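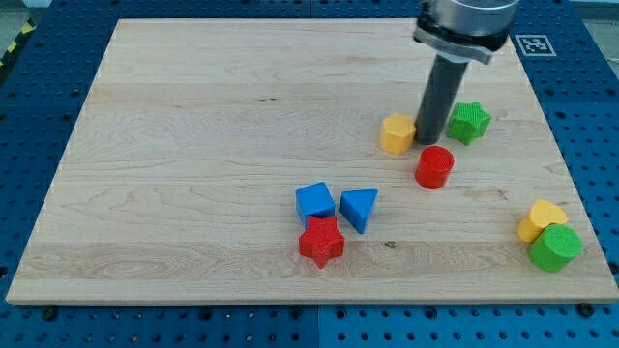
Photo: Hamdia Jemal

Lidau Plarkora Large Maple Board
Owner's Guide, Section 3: Setting Up, Oiling and Everyday Care

This section covers the Plarkora large board from the time you take it out of the carton until it is due for resurfacing. If you have the small board or the end-grain block, use the guide packed with that product. The oiling times are different.

3.1 What is in the carton

Plarkora board
Four rubber feet with steel screws
One bottle of Bindus board oil
One cotton cloth
This guide

The screwdriver is not included. You need a No. 2 Phillips with a short handle. Do not use a power driver for the feet.

If anything is missing, write to the Lidau parts desk before you oil the board. Oiled boards can't be exchanged.

3.2 Before you start

The board is glued up from strips of hard maple. Color and grain differ from strip to strip, and some boards have areas of curl or swirl in the figure. These are natural and are not covered as defects. The strips will get closer in color over the first year as the wood darkens.

The board leaves our shop sanded but without any finish. Leave it unwrapped in the room where you will use it for 2 full days before you fit the feet or open the oil. Stand it on its long edge, with air on both faces. In winter, keep it away from radiators and floor vents.

CAUTION: Do not lean the board against a wall where it can slide. It is heavy enough to break a floor tile or a toe.

Check for warp after the board has rested. Lay it on a flat counter and press down on each corner in turn. A slight rock is normal and will usually settle once both faces have been oiled. If you can slide two stacked quarters under a corner, stop and contact us.

3.3 Fitting the rubber feet

The feet are optional. Leave them off if you want to use both faces of the board.

1. Spread a folded towel on the counter and lay the board on it with the stamped face up. The stamped face is the bottom.
2. Find the pilot hole near each corner.
3. Set a foot over the hole with the wide end against the wood.
4. Drop a screw through the foot and turn it by hand until it catches.
5. Tighten until the rubber just begins to bulge. Back off a quarter turn.
6. Repeat for the remaining feet.
7. Turn the board over and check that it sits level.

NOTE: If a screw turns without tightening, the pilot hole has been stripped. Take the screw out, push in a wooden toothpick dipped in wood glue, snap it off flush and let it dry overnight. Then drive the screw again.

If you plan to oil the board the same day, oil the bottom first and fit the feet afterward. Oil left under a foot is slow to dry and can mark a stone counter.

3.4 First oiling

A new board takes three coats. Most of the first coat will disappear within an hour, and the end grain along the two short edges will drink more than everything else put together. This is normal.

Each face of the large board has an area of 1,921 square centimeters. The bottle in the carton is enough for all three coats on both faces and the edges, with some left over for touch-ups.

1. Wipe the board with a barely damp cloth and let it dry until the surface no longer feels cool.
2. Feel the surface. Water sometimes raises the grain, and you may notice a light fuzz. Rub it down by hand with fine sandpaper, going with the grain, and brush off the dust.
3. Stand the bottle of Bindus oil in warm tap water for a few minutes. Warm oil spreads more easily. Never heat it on a stove or in a microwave.
4. Pour a small pool in the middle of the board and work it outward with the cotton cloth.
5. Oil the long edges, then the short edges. Go over the short edges again right away.
6. Turn the board over and do the other face.
7. Stand the board on a long edge on newspaper and leave it overnight.
8. In the morning, wipe off whatever is still wet.
9. Repeat steps 3 through 8 for the second and third coats.

Always oil both faces, even if you only ever cut on one. A board that is sealed on one side will cup toward the dry side as the seasons change, and it is very hard to get it flat again.

Bindus oil is a food-safe mineral oil with a little beeswax in it. The wax can settle out as white flakes when the bottle is kept in a cold cupboard. Warm the bottle and shake it. The oil is still good.

You may use any plain mineral oil sold for butcher blocks instead. Do not use olive, corn, sunflower or other cooking oils. They turn rancid in the wood, and the smell does not wash out.

CAUTION: Some wood oils sold in hardware stores, including tung oil and boiled linseed oil, can cause cloths to heat up and catch fire as they dry. If you use one of these on other furniture, keep its cloths separate from your board cloth and follow the maker's directions for disposal.

3.5 Daily use

Wait a day after the third coat before you cut on the board.

Keep one face for bread, fruit and vegetables and the other for raw meat and fish. If you have fitted the feet, you have one working face only, and we suggest a separate board for raw meat.

Bread knives and cleavers leave deeper marks than a chef's knife. The marks do no harm, but they will show, and they hold crumbs. Scrape across the board with a bench scraper — not with the sharp edge of your knife.

Do not set pans straight from the burner or oven on the board. Use a trivet. Scorch marks can be sanded out if they are shallow, but a hot pan can also weaken the glue between the strips.

3.6 Cleaning

1. Scrape off loose food.
2. Wash with hot water, a small amount of dish soap and a soft brush. Wash both faces.
3. Rinse quickly under the tap.
4. Dry both faces with a towel.
5. Stand the board on a long edge until it is dry all the way through. Overnight is best.

Never put the board in a dishwasher. Never leave it in a sink of water or lying flat on a wet counter. Damage of this kind is easy for us to recognize and is not covered by the warranty.

For onion, garlic or fish smells, sprinkle coarse salt over the board and rub it in with half a lemon. Leave it for five minutes, then wash and dry as usual. Baking soda mixed with a little water also works, but it can leave a gray cast that takes a coat of oil to clear.

Beet, berry and turmeric stains fade on their own over a few weeks. Bleach will lighten them faster but dries the wood badly, and we do not recommend it for stains.

3.7 When to oil again

Put a few drops of water on the board. If they stand up in beads, the board has enough oil. If they flatten out and leave a dark spot, it is time for another coat.

For a board in daily use, expect to oil once a month. Customers in the dry mountain towns near our Yilma shop find they need to do it more often from fall through spring, and hardly at all in August. Go by the water drops and ignore the calendar.

One coat is enough for a routine oiling. If the board has gone pale and rough, give it two.

3.8 Resurfacing

After a few years of hard use you may want to take the surface back to clean wood. You can do this at home with a sanding block or a random orbit sander. Work outdoors or in a garage and wear a dust mask.

1. Remove the feet.
2. Wash the board and let it dry for a full day.
3. Sand the face with 100 grit paper until the knife marks are gone. Keep the sander moving and don't press down.
4. Wipe off the dust and look across the board with a lamp held low to one side. Hollows and leftover scratches will show up as shadows.
5. Sand with medium paper, then with fine paper.
6. Ease the corners and edges by hand.
7. Sand the other face lightly, even if it is not worn.
8. Wipe with a damp cloth, let it dry and go over it once more with the fine paper.
9. Oil as described in 3.4, all three coats.

CAUTION: Do not run the board through a thickness planer with the screws still in it. Check every pilot hole, including any that were repaired.

The maker's stamp is burned in only lightly and will usually be lost if the bottom is sanded hard. Write down the batch letters from the stamp first if you think you might need warranty service.

3.9 Common problems

Board feels sticky. Too much oil was left on the surface. Rub hard with a dry cloth. If it is still sticky the next day, wash with hot water and soap, dry and leave it alone for a week.

Board rocks after washing. One face dried faster than the other. Lay the board on the counter with the hollow side down and leave it overnight, then stand it on edge for a day.

Fine crack at a short edge. Oil the end grain every evening for a week. Small cracks often close. If you can fit a fingernail into the crack, stop using the board and send us a photo of it.

Open seam between strips. Do not try to glue it yourself. Contact Lidau for a repair.

White film. Wax from the oil. Warm the spot with a hair dryer on low and wipe.

Spare feet, screws and Bindus oil can be ordered from the parts list in Section 4.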